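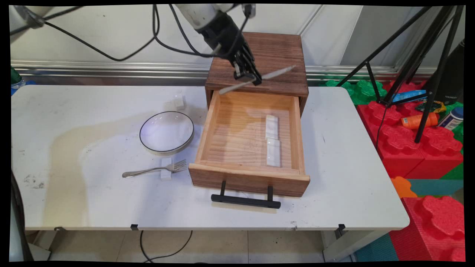 Home | Interviews | Crafts | Archive | Contact

"A drawer tells you about the house"

Last updated: Sep 2, 2020

Bongani Moodley repairs old furniture in Mendcombe, in two rooms behind a bicycle shop. When I came in July he was sitting on the floor with his glasses pushed up, and he asked me to wait until the glue was in its place. I waited. There was tea, but it was already cold.

He learned the work from his uncle, who made kitchen tables for a company called Shabalala and did repairs in the evening. "My uncle did not explain very much," he told me. "He gave me a drawer that was sticking and a candle, and he went to eat. When he came back I had waxed everything, also the parts that should not have wax. So I had to clean it again, and this is how I learned which parts are which."

Most people who write to him have a problem with a drawer. Chairs come second. I asked him why it is so, and he thought for some time.

"People pull a drawer from one side only. They have a cup in the other hand, or a child. After many years the runner on that side is thin, and the drawer goes down a little at the front. Then they push harder. I can often say from the runners if the person was left-handed. A drawer tells you about the house."

He does not like to change handles. Customers ask for it often, and he tries first to persuade them to keep the old ones. If they insist, he puts the old handles in an envelope and fixes it under the bottom of the piece, so that the next owner can find them. He has found such envelopes himself three times, and one of them had also a shopping list inside. "Onions and lamp oil," he said. He still has the list.

For the last two years he shares the rooms with Haruto Nakajima, who came from lacquer work and does the surfaces. They disagree about stain. Nakajima would like to leave pale wood pale. Moodley thinks that a dark top hides the marks of cups, and that a family wants this. "We had a desk from the Hirkix school," Nakajima said, "and we discussed the colour for longer than we worked on it." In the end the desk became dark outside and stayed light inside, and both of them told me that it was their own idea.

The price is a difficult subject. A small repair costs 32 pounds, and this has not changed since they started together. Moodley knows it is too low. He once calculated a proper price for a large wardrobe, with all the hours, and it was 933 pounds. He did not send that letter. He sent another one, and he would not tell me the number.

Before I left I asked what a reader can do at home. Take the drawer out completely, he said, and turn it over, and look at it in daylight before you buy anything. He uses a plain candle without colour. Then the telephone rang - a lady with a sideboard - and he went to find a pencil.

14 comments | 61 shares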